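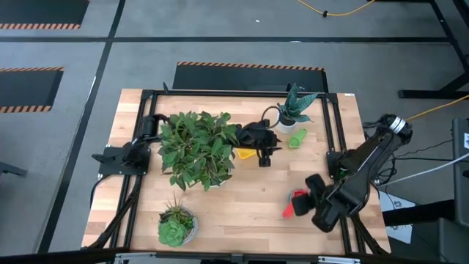 The Ravbridge two-arm bench cell is sold as a finished station, and the brochure says it can be running the same afternoon it arrives. Ours took 17 working days. Some of that was shipping damage to a rail, which Ravbridge replaced without a fight. Most of it was cabling. Each arm bolts to its own base plate on opposite sides of a butcher-block top, and the black cable from the left base simply drops over the edge of the table. On the right it is worse, with a tangle of black cables hanging next to the table and a yellow one running in toward the elbow. The manual calls this "managed routing."

Category: Equipment > Bench cells > Two-arm

What you get for the money: two arms, two grippers, the black rail surround with its braces, and a wooden top. The top is good. Åsmund Moen at Herkesley wanted to swap it for steel in the first week and was talked out of it, and I still think he was wrong.

Base bolts

The manual asks for a torque check every 4000 cycles. We check every 40 hours of running, as the cycle counter resets when the controller loses power and we stopped believing it. Do the corners in a cross pattern. If one bolt keeps backing out, look at the wood under the plate before you reach for thread locker.

Grippers

Ravbridge says the fingers need no adjustment for "common household items." We use thin-handled things, mostly measuring scoops, and I'd call that claim generous. Set the closing force with the thinnest handle you own, held near the end, and then try a tall cup. A setting that suits one may not suit the other - save both. Wipe the finger pads with a dry cloth. The cleaning kit costs extra and is a dry cloth.

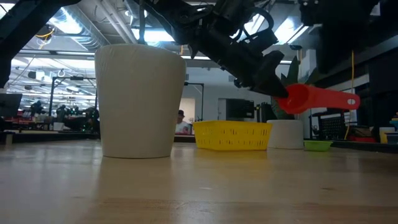

Cable loops

The loop at each gripper has to be long enough for full wrist rotation and short enough to stay off whatever is on the table. Turn the wrist slowly through its range by jog control and watch the loop the whole way. Eskil Dalen's Løken unit wore through a loop in March, and the replacement took 6 weeks to come from Stotenside. Order a spare with the cell.

Plants and other tall objects belong in the setup check too. Leaves catch cable.

Would I buy a second one? At the list price, no. Used, with the rails straight and the spare loop in the box, maybe.

Last updated: December 2021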